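Status: resolved, pending republish of older titles
Opened: Mar 13, 2022
Product: Yurt catalog export, fiction imprint feed
Reporter: Flodbridge, digital production desk
Severity: medium

## Summary

Book descriptions sent from Yurt to the Pladetti storefront are cut short for some novels. The text stops in the middle of a sentence and no ellipsis is added. The full description is present in the Yurt title record. The same titles also show the chapter list in the wrong order in the free preview, with chapter ten directly after chapter one. The desk first filed both faults as one problem. They are separate, and both are logged under this ticket.

## Environment

- Yurt, hosted, nightly feed job and manual feed job
- Fitby converter, command line, run by the desk on a shared machine
- Pladetti storefront, live and staging
- Test title: a campus mystery, 40 chapters plus prologue, single author, no images in the text

## Steps to reproduce

1. Open the title record in Yurt and paste a description close to the storefront limit of 1,000 characters. Use curly quotes and em dashes, as in the final approved copy.
2. Save. The counter under the field shows a value within the limit.
3. Run the manual feed job for that title only.
4. Open the title on Pladetti staging and read the description to the end.

Expected: full description.
Result: description stops before the last sentence. On the test title the missing part is the question about who wrote the letters, plus the line giving the series name.

## Log

**Entry A.** Checked the title record. Description complete. Copied the text out of the field into a plain editor and compared it with the approved copy. No differences. The record is not the cause.

**Entry B.** Pulled the feed file from the job history. The description is already short in the feed, so the storefront is displaying what it was sent. Pladetti support does not need to be contacted for this part.

**Entry C.** Replaced all curly quotes in the test title with straight quotes and ran the job again. The description arrived complete. Put the curly quotes back one paragraph at a time. The cut moved earlier each time a paragraph was restored. The length of the cut text follows the number of special characters.

**Entry D.** Looked at the raw feed. Each curly quote, dash and accented letter is written as a numeric entity. The export step converts first and trims second, so a single apostrophe uses up several characters of the limit. The counter in the record counts before conversion. This explains why the field reports a safe length and the feed does not.

**Entry E.** Tried switching the feed encoding option from "legacy" to "Unicode" in the imprint settings. Saved, ran the job. No change. The setting page shows the new value but the job header still says legacy. Logged out, logged in, ran again. Same header.

**Entry F.** Found that the imprint setting is overridden by the account setting, and the account setting can only be changed by a user with the owner role. The desk login is an editor role. Asked for the change through the account owner. The option is now Unicode at both levels. Header confirmed.

**Entry G.** Manual job on the test title: full description on staging, curly quotes intact, series name present. Ran a second title with accented names in the description. Also complete.

**Entry H.** Moved to the chapter order fault. Unzipped the preview file and read the navigation document. The order there is wrong, so this fault is upstream of Yurt. The source manuscript has the chapters in one file each, named by number with no leading zero. Fitby sorts the files by name as text. With this naming, chapter ten sorts ahead of chapter 2.

**Entry I.** Renamed the files with leading zeros and converted again. Order correct from the prologue through the last chapter. The prologue file had been named with a word and was sorting last. Renamed it with a double zero.

**Entry J.** Tested the Fitby option for natural sort as an alternative to renaming. It orders the numbered files correctly but still places the prologue at the end. An order file in the project folder works in all cases tested and will be used for titles with interludes or part headings.

**Entry K.** Uploaded the corrected preview. Pladetti staging continued to show the old order. Cleared the browser cache, no change. Raised the revision number in the package file and uploaded again. New order appeared. The storefront ignores an upload when the revision number is the same as the one it already holds.

## Cause

Description: feed export trimmed the text after converting special characters to entities. Triggered by the legacy encoding setting at account level.

Chapter order: files sorted as text by the converter, combined with file names that had no leading zeros. Hidden for a time by the storefront keeping the earlier revision.

## Fix applied

Account encoding changed to Unicode. Chapter files renamed in the test title. Revision number raised on each upload. The desk checklist now has a line for the revision number and a line for reading the last sentence of the description on staging before release.

## Still open

- Titles exported before the change keep the short description until they are exported again. The nightly job does not pick them up unless the record has been edited. Adding and removing a space in the internal notes field is enough to mark the record as edited.
- The counter under the description field does not state which method of counting it uses. Feature request sent to Yurt.
- Novels from the January list have not been checked for chapter order. Short story collections on the same list use an order file already and are not affected.
- One novella has a description that ends early in the title record itself. This is a copy error and has been returned to editorial. It is not part of this ticket.

## Notes for the next person on the desk

Do not shorten the blurb to make it pass. Two titles were edited this way before the cause was known and the approved copy had to be restored from email. If a description is short on the storefront, read the feed file first, then the record.
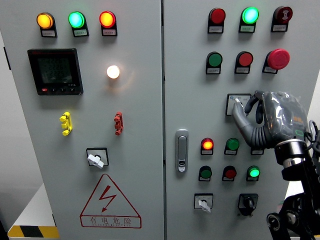
Issue #787

Linked from the desk tracker under feed faults. Reopen this issue if a description is cut again with Unicode shown in the job header. For wrong chapter order, open a new one and attach the Fitby project folder, including the order file if there is one.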